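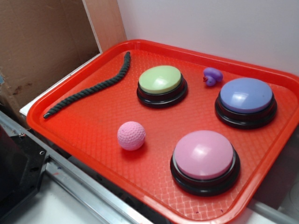
How much of the first-year money should a small laboratory keep for things other than the robot arm?
Close to half. The arm has the largest price on the list, so it gets most of the attention, but the fingers, the mounting parts, the cameras, the test objects and the hours of the technician come back every year, and the arm is paid only once.

Chapter 4
Planning the Purchase of a Small Manipulation Station

After this chapter you should be able to write a first budget for one station, to separate the one-time costs from the repeated costs, and to read an offer from a supplier without missing the lines that are not there.

4.1 Begin with the task

Many plans begin with a catalog. The buyer compares reach and payload, chooses an arm, and only later asks what the arm must pick up. In this book we go in the other direction. Write first the list of objects, then choose the fingers that can hold them, and then look for an arm that can carry both.

The list should include at least one object which is soft or changes its shape. A rope is a good choice. It is cheap, and it asks more from a gripper than a block does: it can lie in many positions, and the fingers must come to it from a suitable side. If the station will be used only for rigid parts, you may leave the rope out, but write this decision down, as a later user may expect something else.

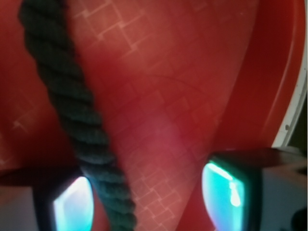
Figure 4.1. Dark green rope between two gripper fingers with lighted pads, wrist camera view.

4.2 The camera lines in the budget

We advise to plan for two views: one from a camera on the wrist, and one from a fixed camera beside or above the work area. The wrist view is close and shows the contact. The fixed view shows the whole work area. Offers often contain the first camera and not the second — or they contain the second without its bracket and its cable.

Aldo Donati, who planned the teaching stations in Trilville, keeps a separate page for such small parts. In his plan for March the page came to 2,038 euros, and 400 of this was for cables and brackets only. The offer from Grutmont had no line for them.

4.3 Test objects

Test objects are a small cost, but they need a line of their own. Buy every object at least twice. Shops change their stock, and a ball with another surface or a button with another height makes old results difficult to compare. For one station we calculate 155 euros for objects and trays, with a spare set in a closed box. Note the color, the size and the supplier of each item on the day when it arrives.

A tray with a raised rim is useful. It keeps a round object from going far, and the whole set can be carried to the shelf in one piece.

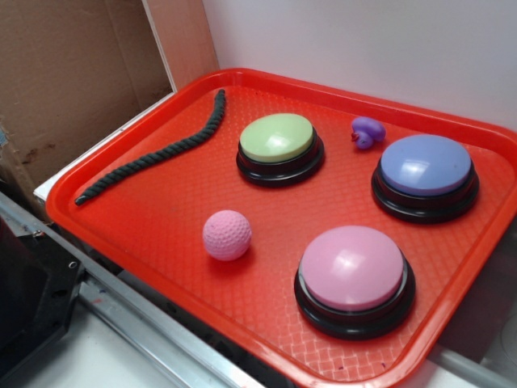
Figure 4.2. Test set on a tray: three push buttons, rope, ball and toy duck.

4.4 The time before the first working day

Delivery time is also a cost. Margaux Le Goff, in her notes on the Domatley laboratory, counts 12 weeks from the signed order to the first useful day, and the arm itself was in the building for half of this period. The rest was waiting for the finger pads and for the safety check. Put these weeks into the plan before you promise a starting date to anybody.

In the next section we fill in the budget form for one station, line by line, beginning with the one-time costs.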